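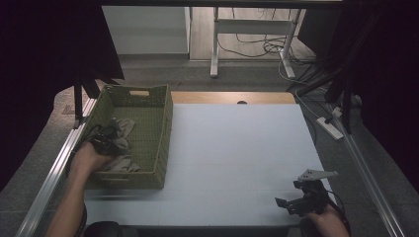

The home organizing business has a favorite promise, and it goes like this: clear your surfaces and you will clear your head. I have heard it from consultants, from podcast hosts, from a woman selling drawer dividers at a county fair, and from my own sister, who paid for a course. The promise always comes with a basket. A green one will do, the deep kind with a woven-looking texture and an open top, set at the left side of a table with a lot of pale space next to it. Whatever was on the table goes in the basket, and you are told to feel lighter. I have tried it and I felt like someone who would have to look in a basket for the stapler.

My complaint isn't with tidiness. I like a clean kitchen as much as anyone and I am easier to live with when I can find my keys. What bothers me is how a chore became a kind of treatment, with fees to match, and how little anyone selling it seems to want to check whether it does what they say.

I started looking into this in October, after a Clunach brochure came through my door. Clunach is a franchise. It sends a certified organizer to your house for three visits, and the basic package costs $366. For that you get a walk-through, a "release day" on which you part with things, and a follow-up. The brochure said clients report better sleep, calmer children and fewer arguments about money. There was no footnote. When I called and asked where the claims came from, a friendly man told me they came from feedback forms. I asked when the forms were filled out. At the end of the second visit, he said, before the follow-up.

So people are asked if their lives have improved on the afternoon when their closets have just been emptied. I would have given top marks too. I gave top marks to a juicer once, for the first week.

Leonie Kettler spent three years as an organizer in Urnham, first with Clunach and then on her own under the name Teuber, her grandmother's maiden name. She quit and now does bookkeeping for a plumbing supply firm. She is careful to say that she isn't bitter, and having spent a long lunch with her I believe it.

"The first visit was wonderful every time," she told me. "People cried. They hugged me. I thought I was doing something close to nursing."

Then she started going back. There was nothing formal about it. She called old clients a year on and asked if she could stop by for coffee. She saw 13 homes this way. In most of them the counters had filled up again, and in several the storage boxes she had recommended were stacked in the garage with the price stickers on. A few of the clients had hired another organizer in the meantime. One apologized to her at the door, which she says was the worst part.

"She thought she'd failed me," Kettler said. "I'd charged her for a closet that works if you own nine shirts. She owned more than nine shirts. She had a job and two boys." 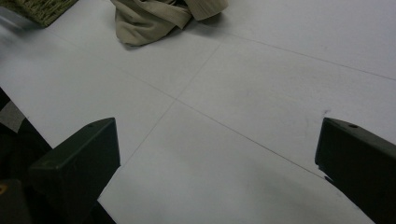

A crumpled beige cloth on a pale floor. Most courses treat fabric as a category of its own.

Thirteen homes is not a study, and Kettler would be the first to say so. It is still more follow-up than I could find anywhere else in the trade. I asked Clunach whether it had ever gone back to clients after a year. It was "exploring long-term engagement," I was told, and would I like a discount code?

The defenders of all this like to talk about stress. There is research in the area, and it gets waved around a good deal. The trouble is that a link between a messy house and a tense person doesn't tell you which one came first. People who work nights, or have a baby, or look after a parent, tend to have things piled on the stairs. They are also tired and short-tempered. Taking away the pile leaves the night shift where it was. You could just as well sell them a cure for having their coats on in the hallway.

I put this to an organizer at a home show, a pleasant person with a headset, and she said that you have to start somewhere. I suppose you do. I asked whether a client who was worn out might be better off spending the money on a sitter, and she said that was a great question and took the next one.

Then there are the products. Every method turns into a shopping list sooner or later, and it's usually sooner. I sat through a free evening class put on by Zurko, a storage chain with a store near the Urnham bus station, and the first part was about owning less. The teacher was funny and I took notes. The second part was about where in the store to find the boxes. By the end, people who had been nodding along to the idea of living with fewer things were standing in line with carts. I bought a set of hooks. They were good hooks.

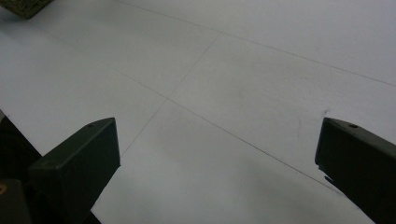 Matte white with thin gray lines. Pale and plain is the house style of the tidy home.

Notice, too, what sort of house gets held up as the goal. It is pale, it is bare, and as far as I can tell it has never had anyone's homework in it. The counters in the Zurko catalog hold one bowl. The bowl holds lemons. I have gone through the catalog twice and I can't find a phone charger, a school form, a bottle of cough syrup or a single one of those little bags of spare screws that come with shelves. A room like that is easy to keep clear when no one has to make dinner in it.

My grandfather repaired radios at his kitchen table, and the table was a disgrace. He knew where every part was. My grandmother covered the mess with a sheet when the priest came and took the sheet off again when he left. I have thought about that sheet a lot while reading about "visual calm." It cost nothing, it took a minute, and neither of them felt any need to be changed by it.
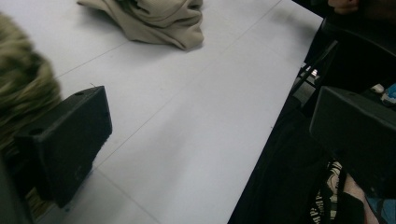
A white tabletop crossed by faint lines. Clear surfaces are the first thing most methods ask for.

Some people do get real help from an organizer. Kettler worked with a widower who hadn't been able to open his wife's side of the closet, and she sat on the bed while he did it. She went with a woman through a storage unit that had been draining her bank account for years. These were jobs with an end to them. Someone had a specific thing they couldn't face alone, another person stood next to them until it was done, and then it was over. Kettler never got a repeat booking from either one and she remembers both very well.

That is hard to build a franchise on. A franchise needs the second package and the third, the seasonal refresh, the app. Clunach has an app now. It reminds you to look at your counters every evening at eight, and it gives you a score. I used it for a month and did quite well, mainly by pointing the phone at the end of the counter I don't use.

I asked Kettler what she would tell someone who had the brochure in hand and the card out. She thought for a while and moved her coffee cup to make room for mine.

"I'd ask them which room they were avoiding," she said. "And if they said none of them, I'd tell them to keep the money."

The brochure is still on my counter, under the mail. The app gave me 81 with it there.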